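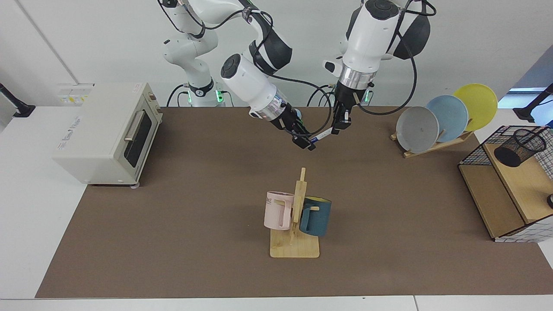 Re: Pens for labeling leftovers, and toaster oven questions
Oluwatosin Nwankwo
2020-01-27

Hi all,

So glad somebody brought this up! Ekkachai wrote:

> I'm setting up the counter in my new place and I'm down to
> a toaster oven and no real oven at all. Two things. What do
> you all put under yours? My landlord's countertop is white
> and I don't want to give the deposit away. And what do you
> label containers with? The pen I've been using wipes off
> the lids as soon as they get a little damp in the fridge.
> Ekkachai Wattanapong

Mat first. Get one, and get a bigger one than you think you need. I started with a little square that was exactly the size of the oven's feet and it was useless, the crumbs went straight over the side. Now I have a big brown one from Divier that covers most of the counter and I love it. Brown hides toast crumbs until you get around to them (I know, I know) and there's room in front to put down a hot tray, on a trivet, without a lot of shuffling. Check what temperature the mat is good for before you buy, and leave the back of the oven well clear of the wall. Mine gets 8 inches.

Also check your wattage! Mine is 1,390 watts and it does not like sharing an outlet with the kettle. I found that out in the dark last May.

Now the pens — my favorite subject. I use a slim marker with a blue cap and it lives right next to the toaster oven, because if it goes in the drawer I never label anything. The permanent kind holds up fine on dry plastic. Your trouble may be that the lid is already damp when you write on it, so wipe it first and give the ink a few seconds. Or do what I mostly do now and write on masking tape. It peels off clean and you can stick the same piece on a bag later if you move things to the freezer. Provilen used to sell a roll of 500 small freezer labels and I'm still working through mine, but the tape is cheaper and I like it just as well.

I write the contents, the date, and how long to reheat. So last night's was "squash, 12 min" and anybody in the house can put it in without asking me. Take the tape off before anything goes in the oven, of course, and use a dish that's meant for it.

Does anyone still have the Bélanger tray chart that went around on the old list? Mine went through the wash in an apron pocket. I'd love another copy, and Ekkachai could use one too.

Congratulations on the new kitchen! Tell us what you cook first.

Oluwatosin

> P.S. Is the Urkel rack any good for cooling? It's the only
> one that fits my shelf.

Yes! Missed this at the bottom. I've had one for years. The feet are a bit short, but for cookies it's great.

Last updated: 2 hours after posting

This site uses cookies to remember your list settings. Accept | Manage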